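**Production meeting, Kilport series (documentary, six episodes)**
17 Jan 2024, 10:00, Traltden office and by phone

Present: series producer, archive researcher, post supervisor, broadcaster liaison (phone). Apologies: sound.

**1. Previous minutes**
Accepted with one correction: item 4 should read "episode 2", as the harbor court material has moved.

**2. Archive**
- Log now stands at 2,826 items. Of these, 199 have no confirmed rights holder.
- Lumbao has returned the second batch of ship registers as flat scans. Resolution is fine for full screen, but the gutter shadow on the left pages will need a grade.
- Parish letters: transcription complete, translation not started.
- Clearance on the customs ledger is for broadcast only. Online use to be priced separately.

**3. Interviews**
- 13 recorded, two outstanding. Both to be shot before the end of May.
- Questions for the remaining two to cover the 1840s land sales, which episode 3 still mentions without a source.
- Fixed seating for all seated interviews, no swivel chairs – chair noise cost us most of one answer in the last block.
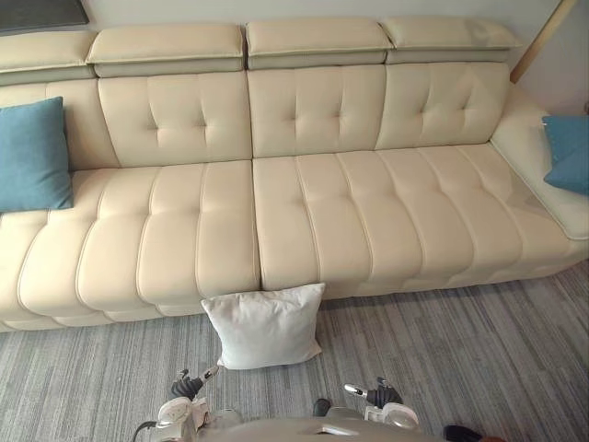
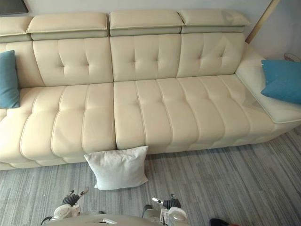
- Release forms to be signed before the lights are set. Two forms from the autumn block are unsigned and are being chased by mail.

**4. Post**
- Aseck to supply the revised map graphics as layered files. The current versions have the place names burned in and can't be used for the subtitled cut.
- Episode 1 is running long. Agreed to drop the second storm sequence and keep the inventory reading.
- Narration: guide track stays in until picture lock. Spelling of place names on screen to follow the 1851 survey, with the modern form in the subtitle.

**5. Broadcaster notes**
- Liaison asked for a clearer date caption at each change of period. Agreed.
- Request for reenactments declined again. Position unchanged from the treatment.

**6. Actions**
- Archive: rights list sorted by episode, 1 to 3 first.
- Post: test grade on one register page.
- Producer: quote for online use of the ledger.

Closed 11:25. Next meeting to be set once the episode 1 recut is up.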